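Bathroom notes: the counter, the glass and the towel bar

Posted 10/10/2025 by Ferenc Vass
Filed under: House & Upkeep / Bathroom

The bathroom at the Genham flat has been in use since June, which is long enough to see which decisions hold up and which ones need a correction. These are maintenance notes, mostly for my own reference. Two readers asked about the towel bar after the last post, so that part is longer.

Counter and basin

The stone top is the part that needs the most discipline. It was sealed once before delivery and once by me, with the Kindon sealer, diluted as the label says. Water left standing along the faucet base leaves a ring within a day. I wipe the counter toward the basin with a flat cloth, then dry the strip behind the faucet separately. That strip is narrow and the cloth has to be folded to get in.

The basin itself is easy. Dish soap, soft sponge, rinse. I stopped using the cream cleaner because it dulled the chrome on the drain at my previous place, and chrome does not come back.

The matte black faucet shows lime more than soap. A cloth with diluted vinegar, left on for 2 minutes and rinsed well, is enough. Keep the vinegar off the stone. I put a dry towel under the spout first — one drip is all it takes to etch a polished top.

What stays out

The rule is that anything on the counter has to be lifted to clean under it, so very little stays there. One small vase is allowed. Everything else goes on the wall shelf or in the cabinet. The perforated base on the shelf lets water through, and the rail stops a box from being pushed off when I reach past it.

Towel bar on the glass

The bar is a Huttunen, through-bolted to the shower panel with a gasket on each side. Fixing to the glass was the only option, as I did not want holes in the wall panels. The holes in the glass were drilled before tempering, and the spacing had to be confirmed in writing. Amus quoted 995 for the panel with holes and fittings, delivered. Installation took 90 minutes.

The bolts should be hand tight plus a small turn. I check them when I clean the glass. If the bar rotates at all under a wet towel, the gasket has compressed and the set screw needs attention.

A terry towel folded once lengthwise dries more slowly than one hung open, but it leaves part of the bar free for a second one. I accept the slower drying in winter, when the heating is on anyway. 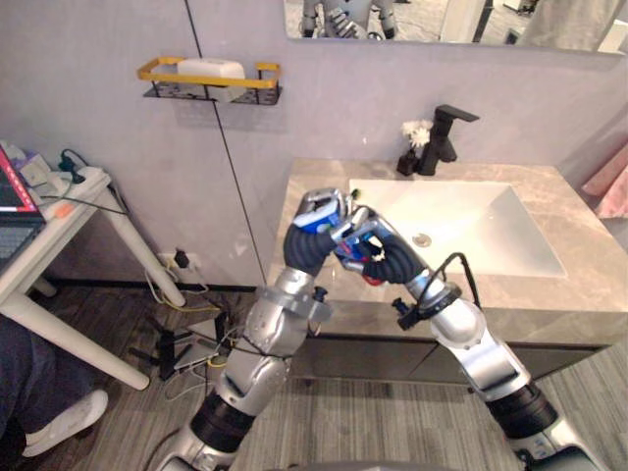 The sink side, and the pink towel on its bar:

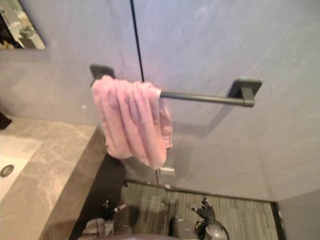
Glass

Squeegee after each shower, top to bottom, overlapping each pass. Streaks are mostly a worn blade. I replace mine when the edge feels rough to a fingernail. Hinges and clamps get a dry cloth, with no spray aimed directly at the metal.

For grit that the squeegee misses, I use a 1,000 grade polishing pad on the metal trim only, never on the glass and never on anything with a matte finish.

Still open: the silicone at the foot of the panel, which I want to cut out and redo before the year ends.

Last updated 10 weeks after first use of the revised cleaning routine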